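**Vendari kitchen scene pack, bought 01/09/2024, used on the Joker build**

I've been putting off writing this one up until I'd lived with it for a while, and now I have, so let's go. Vendari is a scene pack for robot simulation. You get a room, a table, a pile of kitchen stuff and an arm ready to load, and you try out your table-clearing ideas in there before you let a real arm near your own dishes. I bought it for Joker, the arm I'm putting together on a bench at Plenbridge (the shared workshop I've mentioned in my other reviews, the one with the good band saw and the terrible parking).

Joker is meant to clear a table. That's the whole plan! Pick up the spoon, pick up the bowl, put them in a tub, don't break anything. My own arm is a good bit smaller than the one Vendari gives you, and half of it is printed, but the wrist and two-finger gripper are close enough in layout that I can work out approach angles on screen and then go fix my brackets.

Setup took me 2 evenings. The first was all downloading and swearing at graphics drivers, and I won't hold that against anybody but my own computer. The second was getting Cuadros to talk to it. Cuadros is the little motion planner I use for everything, and the pack says it's supported, and it is, once you find the line in the settings file where the units get switched. Mine were in inches. The arm tried to reach for a plate somewhere in the next county.

After that it was a joy. You open the room and it's just a place where people eat, more or less: fridge with magnets on it, brick walls, a bag of trash by the wall, office chairs pulled up to the dining table like somebody couldn't find the real ones. I love that. Every other pack I've tried gives you a gray floor and three cubes. 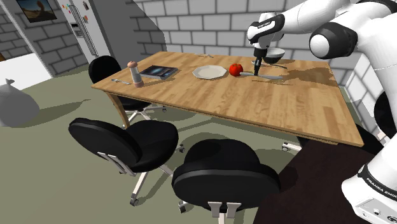
*Vendari's dining room, with the gripper down by the tomato and the table knife.*

The table stuff is well picked too. A flat knife on a flat table is the meanest thing you can ask two fingers to grab, and they went and included one, plus spoons, a bowl, a plate with a faceted rim, a tall pepper grinder and a dark blue hardcover book. The book has been my favorite. It's wide and low and it punishes you for being lazy about which way the wrist is turned. I changed the finger pads on Joker after a night of trying to get under that book and I don't think I would've spotted the problem on the bench.

You can drag anything anywhere, and you can save layouts, which I do constantly. I have one called "after lasagna." Between my laptop and the old tower at Plenbridge I've logged 3,565 runs, mostly overnight, and I've had 2 crashes in all that time. Both were me editing a layout while a run was going, so, fair.

Now the grumbles, and I do have some.

The looks fall apart when you get close. From across the room it's lovely, but drop the view down over the gripper and the wood grain starts to repeat, with faint seams between the blocks, and the shadows get these stair-step edges like an old video game. For planning a path it makes no difference at all. For anybody training a vision model on it, I'd think hard – a saw-toothed shadow lying across a tabletop is the sort of thing a model might get attached to, and your real kitchen doesn't have any. I've turned the shadow setting up as far as my card will take it and I still wouldn't call it pretty. 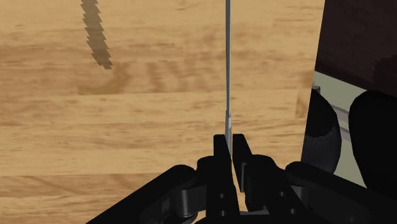 I also wish the contact settings were easier to get at. They're buried under a menu inside a menu, and the names don't match the ones in Cuadros, so I keep a sticky note on my monitor with both sets written out. Friction on the finger pads starts out way too generous. With the stock values I could pick up pretty much anything by looking at it sternly, and then Joker would go to do the same thing on the bench with a real spoon and the spoon would squirt out sideways and end up under the drill press. Turn it down before you do anything else. I wound mine back a lot and the two started to agree.

The manual is thin. There's a decent page on loading the arm, a decent page on swapping the gripper for your own model (I got my printed one in there with only a little cursing), and then it sort of wanders off. The part about lights is one paragraph. There was an update in November that added some of the missing bits, and it moved the save button, and I'm still clicking where it used to be.

Would I buy it again? Yep. For a home builder with one arm and not many spare parts, being able to mess up all night without snapping a servo horn is worth the money. If you only want pretty renders I'd look elsewhere. And if you're running Cuadros, check your units first, please.

Four stars out of five from me. I'd go up half a star for better shadows, and I'd like a fork in the next version.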